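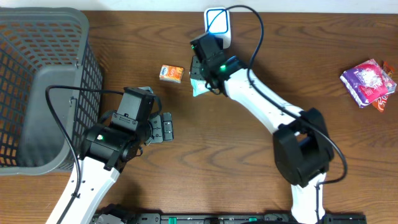

Speaker notes: Planning for a two-arm packing cell (morning session, the small room)

Welcome everybody, and thank you for coming in before the coffee is properly ready. I'll try to be kind about your time, though anyone who has heard me talk budgets knows I wander a bit.

Start with who we are. Kurnham packs mixed orders of small goods, snack-size packets and little boxes mostly, and last spring we decided to look seriously at a bench with two arms. I was the one asked to put the numbers together, and I got the first version badly wrong, so let me begin there.

(Pause. Let them laugh if they want to.)

My first budget had one big line that said "arms" and a tiny line underneath that said "other." Please don't do this! The arms are the part with a price list. Everything touching them is where the money slips away — cables, mounting rail, finger pads, the basket, even the table. On our first sheet, "other" was $363. By the end of the quarter we had spent $1,965 on it, and I had to go upstairs and explain that, which was a long walk.

Point to the wrist cables on the screen. Each arm carries its own cable back along the links, and a cable that moves all day is a cable you will buy again. Ask the supplier what a spare costs and how long it takes to arrive. Vogler quoted us 22 days on one part, so now we keep a spare in the drawer.

Next, the grippers. Ribbed, padded fingers suit us because a crinkly packet and a stiff little box ask for very different handling. Budget for pads the way you budget for printer toner. Our quote from Wumitz for a year of pads and fasteners came to $1,185, and I was so glad to have that number early.

Then talk about one arm or two. People always ask. With two you can have one arm near the basket and the other farther over the table, but you also pay for twice the spares and for the hours somebody spends teaching them to stay out of each other's way. Those hours belong in the plan. I'd put them on their own line, in bold, where your boss can see them.

(If running late, skip to the trial.)

The trial: take your own goods, especially the awkward ones. Overlapping packets, shiny wrappers, anything lying at a tilt. Toltora let us bring a whole carton of ours to their bench, and we learned more from that afternoon than from a month of brochures.

Leave the worksheet up during questions. Remind them the blank column is for replacement dates, and that March is when our own budget closes, so I'm happy to trade notes before then.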